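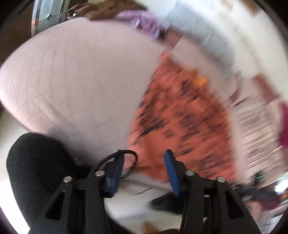 Orange-red patterned fabric and a pale pink surface at the Cirnberg household textile sorting program.

Cirnberg Opens Fall Collection of Household Textiles

The Cirnberg Department of Community Services has opened its fall collection of household textiles. Residents may bring clean bedding, towels, curtains, tablecloths, and clothing to the Pida Street Community Hall through the end of the season. Items accepted at the hall are sorted, folded, and packed on site before they are passed on to families setting up a new home in the city and in neighboring Maeng.

The department received 691 bags during the previous collection, which closed in August. Most contained a mixture of bed linen and clothing. Sorting took longer than planned, and the department has revised its procedures for the fall as a result.

Under the new procedures, patterned and plain fabrics are separated at the first stage. Matching sets of sheets and pillowcases were frequently divided during the last collection, and a number of households received bedding that did not belong together. Patterned pieces will now be set aside until the full contents of a bag have been examined. Plain pieces will be grouped by size and then by color.

Folding will follow a single standard. Flat sheets are to be folded lengthwise twice and then in thirds, with the hem on the outside so that the size label can be read without opening the sheet. Towels are to be folded in the same manner. Fitted sheets may be rolled if they cannot be folded flat. Curtains are to be measured before folding, and the drop and width written on a paper tag pinned to the upper corner.

The hall has space for 300 packed boxes at any one time. When that number is reached, boxes will be moved to the storage building on Himov Road, where they will remain until they are assigned. Each box is to hold bedding for one household and will carry a list of its contents on the lid. Clothing will be packed separately and will not be stored at Himov Road.

Residents are asked to observe the following when preparing donations. All items must be washed and fully dry. Bags should be tied and should weigh no more than 20 pounds. Sets should be kept together with string or a safety pin, and a note of the bed size is helpful where the label has faded. Buttons, hooks, and curtain rings may be left in place. Small tears along a seam are acceptable, as the mending table at the hall will be in operation again this season.

The department is unable to accept pillows, mattress covers, electric blankets, rugs, or fabric that has been used for painting or car repair. Unfinished sewing projects and lengths of uncut cloth may be offered if they measure at least one yard on each side. These will be sent to the mending table for use as patches and linings. Pieces smaller than one yard should be taken to the textile recycling container behind the Maeng Road transfer station.

The program has a goal of about 2,000 sheets, towels, and blankets for the fall period. Twin and full sheets are in the shortest supply. Bath towels are also needed. The department has a sufficient number of tablecloths and napkins and requests that residents hold those items until spring if they are able to do so.

Donations may be left at the side entrance of the hall during regular opening hours. Bags should not be left outside when the building is closed. During the August portion of the last collection, several bags placed beside the door overnight were soaked by rain and had to be discarded. Residents who are unable to travel to the hall may request a home pickup by telephone. Pickups are scheduled by neighborhood, and callers should expect to wait up to two weeks.

Receipts are available on request at the front desk. The receipt will show the number of bags received and will not assign a value to their contents. Items cannot be returned after they have been accepted, and residents are advised to check pockets and pillowcases before closing each bag.

Households that wish to receive bedding should apply through the department's main office and not at the hall. Applications must state the number of beds and the size of each. Preferences as to color or pattern may be noted on the form and will be met where stock allows.

Last updated: 10/31/22

Contact the Department of Community Services | Copyright City of Cirnberg. All rights reserved. | Back to top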